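Sekton Opens Orders for Pistix Desktop Arm Kit

Saturday, October 14, 2023

Sekton today opened orders for Pistix, a desktop robot arm kit for schools and home workshops. The kit has 61 printed parts and a two-finger gripper, and it ships with sorting exercises that use ordinary building bricks.

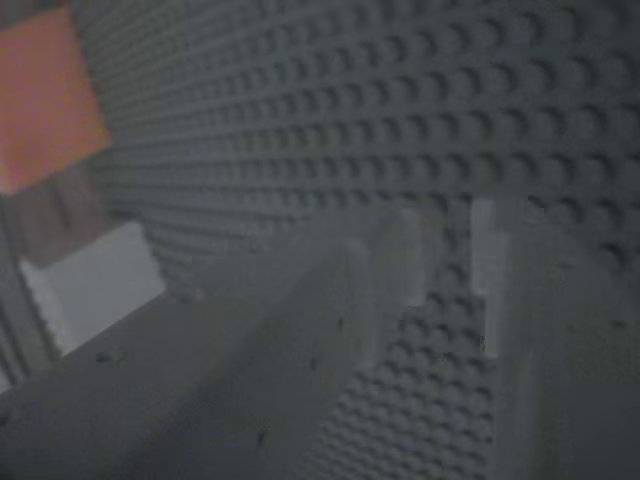 Pendo Laizer said the brick exercises were the part her students asked to repeat, and that she would like more of them in the next release.

Pistix was tested in August by 35 classrooms. Sekton changed the assembly guide after those tests and cut it to 46 pages.

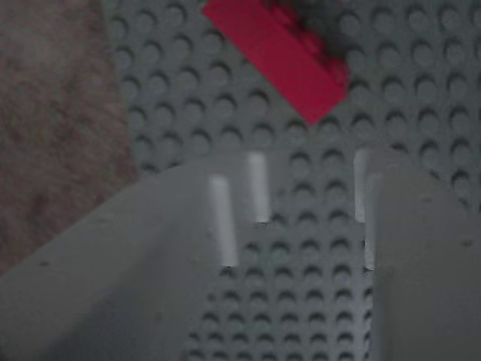 The control software, Drurex, is included in the price. It runs on a standard laptop and lets users record a movement and play it back.
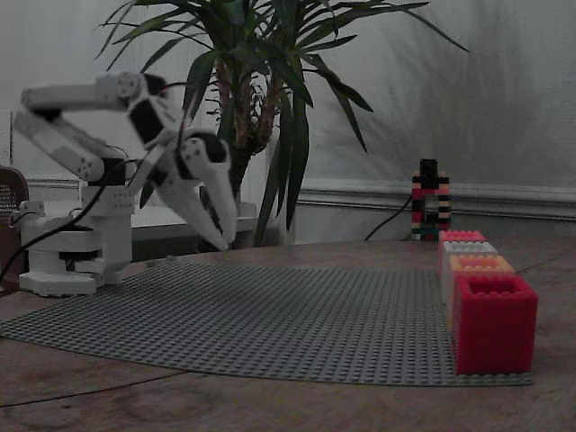
The arm beside a gray baseplate and four brick-built bins.

Replacement fingers and servos will be sold separately through Shirima, the company's parts store.

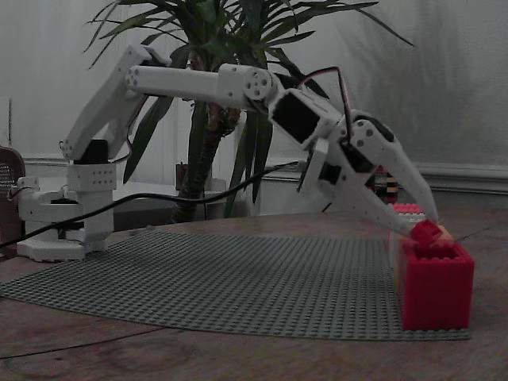 Orders placed this month ship in the order received. Schools can request a quote by purchase order.

Press contact: Kheri Makokha, Sekton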